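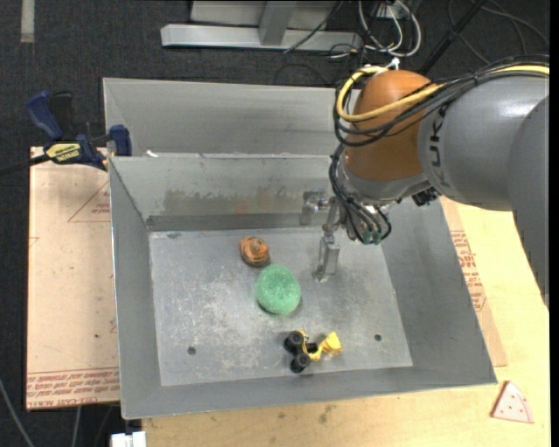
Page 16 of 42

Loud Shirts > General Wear > Wearing the Darko Pineapple to a wedding, yes or no

tikibarrister wrote:
Picking this up from the last page because my question got buried under two people arguing over coconut buttons. My cousin is getting married in Gristham in November. The invitation says "festive attire." I own one garment I would call festive, and it's the Darko Pineapple in the original orange, short sleeve, camp collar. My wife says festive means a velvet jacket. I say velvet is what you put on a couch. Who's right?

palmfrond_pete wrote:
Your wife.

Sansabelt wrote:
Seconding Pete. "Festive" is a trap word. It means the couple wanted to say cocktail and got shy about it.

tikibarrister wrote:
I came to a forum called Loud Shirts for this?

Yayra Alhassan wrote:
I'll take the other side. I wore the Pineapple to my brother's rehearsal dinner with navy trousers and a plain belt and got four compliments, one from the priest. The trick is that everything else has to be boring. Boring shoes, boring watch, haircut from that month. If you let a second loud thing into the outfit you look like you're about to ask who wants to limbo.

palmfrond_pete wrote:
A rehearsal dinner is a different animal. Half the people at my rehearsal dinner were in shorts and one of them was the best man.

Yayra Alhassan wrote:
Pete, were you the groom? What were you wearing?

palmfrond_pete wrote:
The Zosik parrot. It was 2 in the afternoon and there was a pool.

Sansabelt wrote:
So the man saying no to the Pineapple got rehearsed in parrots. Noted.

palmfrond_pete wrote:
REHEARSED. Not married. I got married in a gray suit like a bank manager and I have the photos on the wall to prove it. My mother-in-law dusts them when she visits.

hibiscus_hank wrote:
Can we talk about November for a second? Gristham in November is not pineapple weather. I grew up two towns over. The wind comes off the reservoir and goes straight up a short sleeve. He's going to be standing outside a church for the group photos with arms like a plucked chicken.

tikibarrister wrote:
I was going to layer.

hibiscus_hank wrote:
Layer what?

tikibarrister wrote:
A long sleeve tee underneath.

Aba Ackah wrote:
No. Absolutely not, and I am somebody who owns 40 of these shirts and has worn one to traffic court. A long sleeve tee under a camp collar makes you look like you run the register at a surf shop in 1997. Put a jacket over it or leave it home. An unlined blazer, navy or tan, shirt collar INSIDE the jacket collar. If the collar goes outside, you are in a movie about a casino and you don't make it to the end.

Sansabelt wrote:
How did traffic court go?

Aba Ackah wrote:
I paid the fine. The judge asked where I got the shirt, though, and wrote it down.

Yayra Alhassan wrote:
Disagree about the collar. Outside is fine if the jacket is light and you're over fifty. My uncle does it and he looks like he owns a boat.

Aba Ackah wrote:
Does he own a boat?

Yayra Alhassan wrote:
He owns a third of a boat.

clipon_carl wrote:
Have you thought about a bow tie? Zosik makes one in the same kind of print. I have the toucan.

palmfrond_pete wrote:
Carl, you can't put a bow tie on a camp collar. There's no top button. What would it hold on to?

clipon_carl wrote:
It's a clip-on. It holds on to whatever you've got.

hibiscus_hank wrote:
I have seen Carl do this at the summer meet. It was attached to his undershirt. People were very polite.

clipon_carl wrote:
I won a door prize that day.

tikibarrister wrote:
OK, so where we are: blazer over, collar in (or out, if I get hold of part of a boat), plain trousers, no bow tie. Next problem. The orange has faded. The pineapples used to be orange on navy and they've gone sort of peach on gray-blue. I've been washing it warm with everything else, go ahead and yell.

Aba Ackah wrote:
Warm?

Sansabelt wrote:
With EVERYTHING ELSE?

Yayra Alhassan wrote:
I don't think faded is bad here. A faded Pineapple with a blazer reads a lot calmer than a new one. You could pass it off as a vintage print if you stand up straight. I like mine better than when I bought it, and mine has a bleach spot under the arm.

palmfrond_pete wrote:
For once I agree with Yayra. The new orange can be seen from an airplane.

Aba Ackah wrote:
I can't go along with that. Faded on the hanger is charming, and faded in the front row at a wedding means you gave up. If it's rayon there's no bringing it back, so buy a new one and keep the peach for mowing. Then wash it cold, inside out, and hang it. If you have one of those little folding Uneo racks, good, they fit in a bathtub. No dryer. The collar shrinks before the rest does and then it curls up at the points like a stale sandwich.

tikibarrister wrote:
A new one, they want 300 dollars now for the original print. I paid 42 for mine.

Sansabelt wrote:
Three hundred? For a shirt with fruit on it?

hibiscus_hank wrote:
That's the anniversary run. Different buttons, and a little card in the box telling you about the pineapple.

coconutbutton wrote:
The buttons on the anniversary run are NOT real coconut, as I was explaining on the last page before I was told to calm down.

Sansabelt wrote:
Oh good, you're back.

coconutbutton wrote:
Real coconut has a light side and a dark side. Turn the button over. If it's the same color front and back, you've bought plastic with a card in it.

palmfrond_pete wrote:
Or it was dyed. We did this. We did two pages of this.

coconutbutton wrote:
We did two pages of you being wrong.

Moderator (lei_of_the_land) wrote:
Button talk goes in the Buttons thread, please. It's pinned. It has been pinned for years so that this doesn't happen.

tikibarrister wrote:
I went and turned mine over, for what it's worth. Light and dark. So mine's the good kind and I've been washing it warm like an animal.

coconutbutton wrote:
Thank you.

Yayra Alhassan wrote:
So wear the old one! Good buttons, soft color, and you're not spending wedding present money on it. Iron it on low with a cloth over the top, and check that the pocket still lines up with the print. If the pocket pineapple has shifted, people will stare at it through the whole toast.

tikibarrister wrote:
Pocket's fine. My wife has read the thread. She'd like it known that the only people who agreed with her were Pete and Sansabelt, and that she doesn't want to be on a team with a man who got rehearsed in parrots.

palmfrond_pete wrote:
Tell her it was hot out.

tikibarrister wrote:
She's also asking what SHE should wear if I'm in the Pineapple. She has a green dress, dark, no pattern.

Aba Ackah wrote:
The green. Perfect. She's the leaves.

Yayra Alhassan wrote:
Do not tell her she's the leaves.

tikibarrister wrote:
Read it over my shoulder. She's getting the gray dress out now.

hibiscus_hank wrote:
Still think you're going to freeze. Bring a real coat and leave it in the car.

clipon_carl wrote:
The toucan's yours to borrow if you change your mind. I'd need it back by the holidays.

Sansabelt wrote:
My vote stays with no, but I want photos. Is the groom one of us, by any chance?

tikibarrister wrote:
He wears fleece vests. His whole side of the family does. I called him last night and asked him flat out whether festive covers a pineapple, and he said he'd have to ask. So now it's with the bride's mother.

Aba Ackah wrote:
You should never have asked.

tikibarrister wrote:
I know. I'll post when I hear. Dropping the blazer off to have the sleeves let down tomorrow either way.

Reply | Quote | Next page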